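手持ちグリッパーの「左だけ遅れる」事件、やっと片づきました!

長くなりますが、同じ症状で検索してくる人が絶対いると思うので全部書きます。うちで使っているのは両手で一台を持って動作を記録するタイプのグリッパーで、収集ソフトはPriditico。ロボットアームに学習させる前の、いちばん地味で、私がいちばん好きな工程です。

症状が出たのは6月。記録したデータを再生すると、左手の軌跡だけがときどき14フレーム遅れる。ずっと遅れているならまだ分かるんですよ。途中まで右とぴったり合っていて、急にずれて、しばらくするとしれっと戻ってくる。しかもソフトはエラーを一切出しません。緑のランプも点いたまま。これが本当に怖かった。 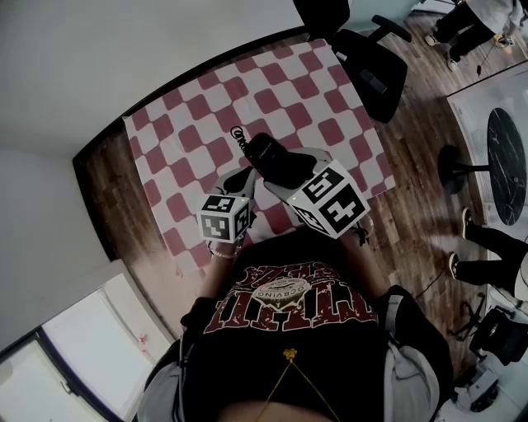
最終更新日:2021-07-09

最初に疑ったのはマーカーでした。白いキューブに貼ってある白黒の模様ですね。片方が読めなくなって、補間で埋めた値が遅れに見えているんじゃないかと。赤白チェックのクロスも模様がはっきりしているので、誤検出もありえる。そう思ってクロスを外して撮り直したんですが、ずれは普通に出ました。クロスは無罪。疑ってごめん、と言いながら敷き直しました。

次が照明。窓のそばなので、外が明るい時間帯は露出が暴れます。ブラインド代わりに段ボールを立てて、朝と夕方で比べて、これも外れ。ここまでで2日使っています。

それから時刻同期を調べました。ログの時刻を全部書き出して左右の差をグラフにしたら、なんと時計は最後までそろっていたんです。つまり左のデータは正しい時刻印を押されているのに、中身が古い。バッファに溜まった分が、あとから「今届きました」という顔で押し出されていたわけです。ここでちょっと声が出ました。時計じゃなくて、通り道が詰まっている!

通り道といえばハブとケーブル。中継に使っていたTrotnessのハブを別の物に替えると頻度は減ったのに、ゼロにはならない。この「減ったけどゼロじゃない」が曲者で、三晩くらい、直ったことにして寝ようかと本気で迷いました。

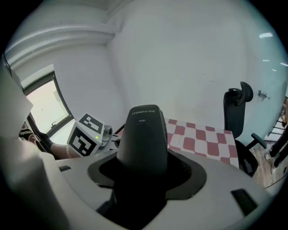 Woo-jin Yeomさんからは、前回の記事にこんなコメントをもらいました。
うちもまったく同じ遅れ方をしました。ソフトを入れ直す前に、手首をひねる動作だけを繰り返して記録してみてください。腕をまっすぐ前に出す動作で出なくて、ひねりで出るなら、まずケーブルの根元です。目で見て切れていなくても信用しないほうがいいですよ。うちは見た目で合格にして一週間無駄にしました。

これが大当たりでした。Yeomさん、ありがとうございます!

さっそく、まっすぐ伸ばすだけの動作と、手首をひねる動作を交互に、合わせて135回記録しました(翌日、箸が重かった)。まっすぐのほうは一度もずれなし。ひねりのほうは、深くひねったところで再送のカウンタがぐっと増えて、その直後に遅れが始まる。何度見てもその順番です。原因が動作と結びついて見えた瞬間って、どうしてあんなに嬉しいんでしょうね。

ケーブルを外して根元の被覆を剥いてみたら、中のシールドがほつれていました。外側はきれいなものです。完全に切れていれば接続が落ちて気づけたのに、ぎりぎりつながっているから再送でごまかせてしまう。壊れかけは、壊れたやつより厄介です。

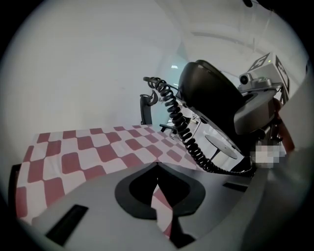 再発防止は、ケーブルの取り回しから見直しました。カールコードは伸び縮みするから安心だと思い込んでいたんですが、曲げの力を逃がしてくれるのは、ぐるぐる巻いている部分だけなんですよね。その先のまっすぐな区間は、手首をひねればねじれをそのまま受け取ります。だから今は、まっすぐなところに余裕を持たせて、本体の出口にはOknessの曲げ止めブーツをかぶせました。少しごわつきますが、慣れます。

もうひとつ、安全側の話も。今回のデータをそのままアームに流していたら、左だけ古い位置を追いかけることになっていました。両手で一つの物を持つ動作なら、物を引っ張り合うか、落とすか。近くに人がいたら笑えません。そこで取り込みスクリプトのBaiに、左右の遅れの差が2フレームを超えた記録を自動ではじく処理を足しました。過去分にもかけたところ、400本のうち14本が引っかかりました。多いのか少ないのか分かりませんが、混ざったまま学習させていたと思うとぞっとします。

はじいた分は消さずに別フォルダに置いてあります。再送カウンタと遅れの関係をもう少し調べたいので。あと、右手側のケーブルもひねり試験をしないと。同じ時期に買った同じ型なので、たぶん時間の問題です。

Baiの判定部分は整理したら公開します。変数名がひどいので、少しだけ待ってください。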